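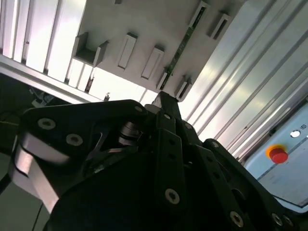 図4-1 作業台上部パネルの下面(白い角形の取付部)

4章 デスクトップ本体を開ける・点検する

この章では、Utikタワー型デスクトップをNaseri作業台に横置きし、側面カバーを外して内部を点検する手順を説明します。電源ユニットの交換は5章、マザーボードの取り外しは6章を参照してください。
改訂:2024年6月22日(土曜日) 担当:Pramila Dixit

4.1 作業台の準備

作業台は天板の高さを800 mmに合わせて使います。天板はアルミのスラット構造で、スラットの間に溝があります。小ねじを直接置くと溝に入って取れなくなることがあるため、ねじは必ずトレイに入れてください。

1. 天板の上の工具、書類、飲み物を片付けます。
2. 天板を乾いた布で拭きます。金属くずが残っている場合は、先にブラシで溝から掃き出します。
3. 照明をつけ、天板の中央に手の影が落ちない向きを選んで立ちます。
4. 上部パネルの取付部にぐらつきがないか、下から見て確かめます。緩んでいるものがあれば、その真下には本体を置かないでください。
5. 静電気防止用リストストラップを手首に巻き、クリップをアース端子につなぎます。
6. ねじトレイを手前に用意します。仕切りのあるものを使うと、カバー用とドライブ用のねじが混ざりません。

注記:上部パネルと天板の間隔は調整できません。背の高い本体を立てたまま作業すると、カバーを持ち上げたときにパネルに当たることがあります。横置きを標準とします。

注記:作業台の有効幅は1195 mmです。治具プレートを併用するときは、先に本体の位置を決めてから、空いた側にプレートを置きます。プレートの突起に側面カバーやケーブルを載せないでください。

4.2 必要なもの

プラスドライバー(2番)
静電気防止用リストストラップ
仕切り付きのねじトレイ
エアダスターまたはブロワー
柔らかい刷毛
糸くずの出ない布
結束用の面ファスナー
点検記録票(巻末の様式B)

プラスドライバーは先端の摩耗していないものを使ってください。ケースの背面ねじは頭が浅く、摩耗した先端ではすぐになめます。磁石付きのドライバーを使ってもかまいませんが、ドライブの上に置いたままにしないでください。

4.3 本体を開ける

警告:電源コードを抜かずにカバーを外さないでください。電源スイッチを切っていても、コードがつながっている間はマザーボードの一部に電圧がかかっています。

1. OSからシャットダウンします。スリープや休止状態のまま作業を始めないでください。
2. 電源コードを抜きます。
3. 電源ボタンを5秒間押して、残っている電気を放電します。
4. モニター、キーボード、LANなどのケーブルをすべて外します。接続先がわからなくなりそうな場合は、外す前に札を付けておきます。
5. 開ける側のカバーが上になるように、本体を静かに横に倒します。両手で底とフロント側を支えてください。
6. 背面のねじを外すか、固定レバーのある機種ではレバーを引きます。
7. カバーを背面側に少し滑らせ、そのまま上に持ち上げます。
8. 外したカバーは壁に立てかけず、別の棚に平らに置きます。

注意:シャーシの縁には鋭い部分があります。ドライブベイのまわりに手を入れるときは、縁に指を沿わせて動かさないでください。

カバーが動かないときは、鍵用の穴にワイヤーロックが残っていないか確認します。ロックがなく、ねじもすべて外れているのに動かない場合は、カバーの手前側を手のひらで軽く押しながら滑らせます。ドライバーを隙間に差し込んでこじると、爪が曲がって元に戻らなくなります。

4.4 内部の点検

点検は、広い部分から細かい部分へ進めます。途中で気づいたことはその場で記録票に書き込んでください。最後にまとめて書くと、コネクターの位置を取り違えやすくなります。

1. 電源ユニットのラベルで定格を確認し、記録票に写します。ラベルの文字が読みにくいときは、懐中電灯を斜めから当てると読みやすくなります。
2. 電源ケーブルの被覆に傷や変色がないか調べます。束になった部分は、束の外側だけでなく裏側も確かめます。
3. SATAケーブルの両端が奥まで差さっているかを指で確認します。抜けかけている場合は、コネクターをまっすぐ持って押し込みます。ケーブル部分を押さないでください。
4. ドライブレールが左右ともベイに収まっているかを確認します。レールが浮いていると、運転中の振動音の原因になります。
5. メモリースロットの固定爪を確認します。モジュールが入っているスロットでは、爪が閉じていなければなりません。
6. 拡張カードの金具が背面に密着しているか、カードが斜めになっていないかを確認します。
7. ヒートシンクのフィンにほこりが詰まっていないか調べます。
8. コンデンサーの頭が膨らんでいないか、基板に液のしみがないかを見ます。異常があれば清掃に進まず、作業を中止して記録票の「要交換」に印を付けます。

注記:CPUまわりの固定金具は、この章の作業では触りません。金具を開けると、冷却部品の再取り付けとグリスの塗り直しが必要になります。

4.5 清掃

1. 刷毛で、シャーシの隅とドライブベイのほこりを手前に集めます。
2. エアダスターを直立に持ち、基板から離して短く吹きます。缶を傾けると液が噴き出すことがあります。
3. ファンがある部分は、羽根を指で押さえてから吹きます。風で高速に回すと軸受けを傷めます。
4. フィンの間のほこりは、フィンの向きに沿って吹き出します。斜めに吹くと奥に押し込んでしまいます。
5. シャーシの内側を布で軽く拭きます。基板は拭かないでください。
6. 清掃後、ねじやほこりの塊が基板の上に残っていないか、もう一度全体を見ます。

注意:家庭用の掃除機のノズルを基板に近づけないでください。静電気が発生し、小さな部品を吸い込むおそれもあります。

通常の事務室で使う本体の場合、清掃の間隔は365日を標準とします。床に直接置いている本体や、紙を多く扱う部屋の本体は、その半分の間隔にしてください。毎年1月に棚卸しを行う部署では、棚卸しと同じ日に清掃すると記録票の管理が簡単です。

4.6 ハードディスクの取り外しと取り付け

点検の結果、ハードディスクを交換する場合は次のとおりに進めます。交換しない場合は4.8に進んでください。

1. ドライブからデータケーブルと電源ケーブルを抜きます。必ずコネクター部分を持ちます。
2. ドライブレールの左右の端をつまみ、ドライブをベイからまっすぐ引き出します。
3. レールをドライブの側面から外します。レールは新しいドライブに付け替えるので、捨てないでください。
4. 新しいドライブの側面の穴にレールのピンを合わせ、均等に押し込みます。
5. コネクターの向きを元のドライブと同じにして、手応えがあるまでベイに差し込みます。
6. 電源ケーブル、データケーブルの順につなぎます。

注意:レールが途中で止まるときは、無理に押さないでください。いったん引き出し、左右のレールが逆になっていないか確かめます。

外したドライブは静電気防止袋に入れ、記録票の管理番号を袋に書きます。廃棄するドライブと保管するドライブを同じ箱に入れないでください。Amis保管箱を使う場合、廃棄用は箱のふたに赤い札を付けます。

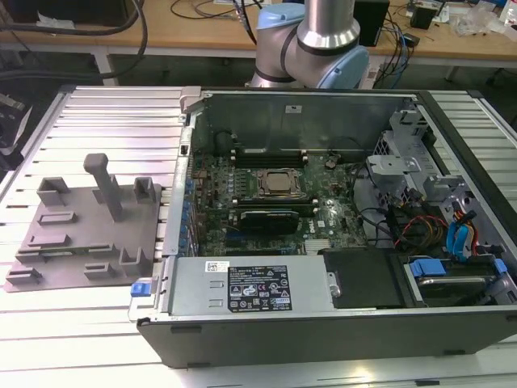 ハードディスクを交換したあと、起動時にドライブが見つからないと表示されます。どこを確認すればよいですか。

まず電源コードを抜き、データケーブルと電源ケーブルがドライブ側もマザーボード側も奥まで差さっているか確認してください。接続に問題がなければ、BIOS設定の画面を開き、そのポートが有効になっているかを調べます。ドライブ名が表示されているのに起動しない場合は、新しいドライブにOSが入っていないか、起動順序が変わっています。

4.7 ケーブルの整理

ドライブを交換したあとは、ケーブルの通り道が変わっていることがあります。カバーを閉める前に次の点を整えてください。

1. ファンの羽根に触れるケーブルがあれば、面ファスナーでシャーシ側に寄せます。
2. データケーブルを直角に折り曲げないでください。曲げるときは大きめの輪にします。
3. 使わない電源コネクターは束ねて、ドライブベイの空いた場所に収めます。端子が基板に触れない位置を選びます。
4. シャーシの縁を越えるケーブルがないか確認します。縁に載ったままカバーを閉めると、被覆が切れます。

結束バンドを使う場合は強く締めすぎないでください。当社の保守担当は面ファスナーを使います。次に開けるときに切らずに済み、切りくずも残りません。

4.8 カバーを閉めて動作を確認する

1. ねじトレイを見て、内部用のねじが残っていないことを確かめます。
2. 工具がシャーシの中に残っていないか確認します。
3. カバーの爪をシャーシの溝に合わせ、フロント側へ滑らせます。
4. 背面のねじを締めるか、レバーを元の位置に戻します。
5. 本体を両手で起こし、設置場所に戻します。
6. 周辺機器のケーブルをつなぎ、最後に電源コードをつなぎます。
7. 電源を入れ、起動音とファンの音に異常がないか聞きます。
8. OSが起動したら、ドライブの容量とメモリーの容量が記録票の値と一致しているか確認します。

電源が入らないときは、コードの差し込みと背面のスイッチ(ある機種のみ)を確認します。ビープ音が続くときは電源を切り、コードを抜いてから4.3の手順でもう一度開け、メモリーを差し直してください。2回差し直しても同じ音が鳴る場合は、Huveckサービス窓口に記録票の写しを送ってください。

4.9 記録票の書き方

記録票には、本体の管理番号、作業者名、作業日、点検した項目、交換した部品を書きます。交換がなかった場合も、部品の欄を空けたままにせず「なし」と書いてください。

電源ユニットのバーコードシールは本体の管理番号とは別のものです。部品の問い合わせに使うことがあるため、番号が読める場合は備考欄に写します。シールをはがして記録票に貼らないでください。

記録票は本体ごとにとじ、次の点検まで保管します。本体を別の部署に移すときは、票も一緒に渡します。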